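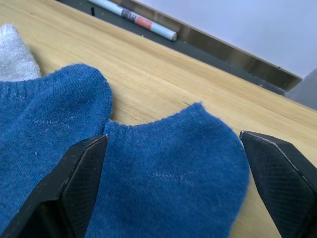
Renewal packet from Joshi came in June and I have been stewing on it ever since. My husband and I are on a marketplace plan (he's self-employed, I do part-time bookkeeping) and our premium is going from $1,397 a month to a number I'm not even going to type. I was at the table matching socks when I opened it, two blue ones and a gray one, and I just left them there and read the thing twice. The letter says Joshi is being bought by Vunden and that this will "expand our choices." Our county had three insurers last year. After this goes through it'll be two. How is that more choice?? Has anybody here been through a merger like this, and did your doctors stay in network?
- Renu G.

saturnino_c wrote:
Went through it when Wodavia got swallowed up. First year, almost nothing changed except the logo on the card. Second year they redid the network and my wife's allergist was gone. So my advice is don't panic now, but read every single page next time around.

kamlesh.rana wrote:
I'm going to be the unpopular one. I worked in claims for 22 years and the small carriers were a mess by the end. Slow payments, ancient software, one person who knew how prior auths worked and she was always on vacation. A bigger company can lean on the hospitals for better rates. I don't love mergers but your premium going up is mostly what the hospitals charge, and the merger hasn't even closed yet, has it?

Renu G. wrote:
No, it's not closed, the state still has to sign off. So fine, maybe I can't pin this year's increase on it. But if they get better rates from the hospital, do I see any of that? Or does it just go to the shareholders?

kamlesh.rana wrote:
Some of it comes back. There's a rule on how much of the premium has to go to care, and if they miss it they owe you a rebate.

IngridBen wrote:
Kamlesh, come on. I got one of those rebates once and it was $6. Six dollars! I bought a sandwich and had to chip in for the chips. Meanwhile my deductible went up by $529 the same year. When there are only two companies left in a county they don't have to try very hard, they can just look at what the other one is charging and sit right next to it.

kamlesh.rana wrote:
I said some of it. And a county with one hospital system and five little insurers isn't cheap either. Ask anyone in Tonham.

saturnino_c wrote:
I'm in Tonham and he's right about that part, it's awful. Doesn't make me feel better about Vunden though.

D_Dwivedi wrote:
Renu, has your state insurance department opened comments on this yet? Ours did when there was a deal like this, and you could send in a letter or an email. I wrote mine about my mother's heart doctor and somebody did call me back, which surprised me. I can't say it changed anything. The deal went through, but they had to keep the old network for a year.

IngridBen wrote:
A whole year, wow.

D_Dwivedi wrote:
A year mattered to us, she was in the middle of treatment.

IngridBen wrote:
Fair enough, sorry. That came out snippier than I meant it.

Renu G. wrote:
Thank you all, this is more than I got out of 40 minutes on hold. Just looked and the comment page is up, so I'll write something tonight. Saturnino, when your wife's allergist got dropped, did they send you a letter or did you find out at the front desk?

saturnino_c wrote:
Front desk. Call your doctors' billing offices yourself and ask which plans they've signed for next year. They usually know before the website does.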